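弗洛科德港社区论坛 > 公共安全 > 寻人与协查

主题：关于 Jeanie Imrie 失联一案后续信息发布方式的讨论

发帖人：港区联络员
2023年4月26日

各位居民：

Jeanie Imrie 女士失联一案目前仍由 Flokodport 警署负责侦办。警署近日向本版通报，协查热线开通以来共登记来电908通，其中8条线索已转交专案人员核实。涉及具体地点和人员的内容暂不公布。

家属代表 Flora Mowat 女士委托本版转达谢意，并请各位继续留意 Shearer 路至旧码头一带的行车记录及住宅监控。凡保存有当晚影像的住户，请勿剪辑或转码，直接联系警署登记即可。

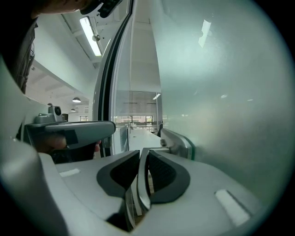 另，警署拟将案情通报由每周一次调整为每月一次，现就此征求居民意见。意见请直接跟帖，本版将于月底汇总后书面提交。

回复 1楼
用户：旧码头住户

对调整通报周期一事，本人持保留意见。每周通报虽然内容有限，但可使居民知悉案件仍在办理。改为每月一次后，间隔过长，容易滋生不实传言。四月初已有人在其他平台散布所谓“已结案”的消息，警署隔了数日方予澄清。

回复 2楼
用户：Brurer巷17

本人支持调整。过去几期通报的文字几乎完全一致，仅更改了来电数字。此类通报对查清事实并无帮助，还占用办案人员的时间。建议有实质进展时随时发布，无进展时按月说明。

回复 3楼
用户：旧码头住户

回复2楼：“实质进展”由谁认定？如标准不明确，随时发布即等于不发布。请警署在书面答复中列明应予公布的情形。

回复 4楼
用户：静水

补充一点。张贴在 Sedent 超市门口的寻人启事已经褪色，热线号码难以辨认。家属先前印制的900份启事，据本人了解，多数张贴在主干道，北侧住宅区很少见到。建议重新印制时优先考虑公交站和诊所。

回复 5楼
用户：港区联络员

回复4楼：已向 Mowat 女士核实，重新印制的启事正在校对，热线号码将放大字号。愿意协助张贴的居民请私信本版，注明可负责的路段。未经物业同意，请勿在楼道内张贴。
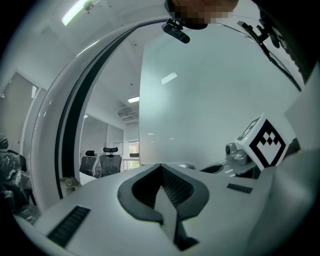
关于3楼所提的认定标准，本版将原文列入汇总意见。在警署答复之前，现行每周通报照常进行。

回复 6楼
用户：Brurer巷17

同意将标准写明，这一点与3楼并无分歧。但仍认为每周通报应予取消。另请版主处理上月旧帖，其中有四条回复点名猜测某位邻居与本案有关，至今仍可查看，对当事人极不公平。

回复 7楼
用户：北坡居民

旧帖不宜整帖删除。该帖内有两位住户提到当晚听见车辆停靠的时间，可能具有参考价值。可仅屏蔽涉及个人的回复，其余保留。

回复 8楼
用户：港区联络员

采纳7楼意见。上述四条回复已屏蔽，并已留存备份供警署调阅。两位提及车辆停靠时间的住户，如尚未向警署作出陈述，请尽快拨打协查热线，勿以论坛发言代替正式陈述。

重申版规：本版不接受对任何个人的指认或推测。有线索者请直接联系警署，可要求对姓名保密。

回复 9楼
用户：旧码头住户

处理妥当。通报周期的问题，本人意见不变，请照录。

回复 10楼
用户：静水

本人可负责诊所至北侧公交站一段的启事张贴，已私信版主。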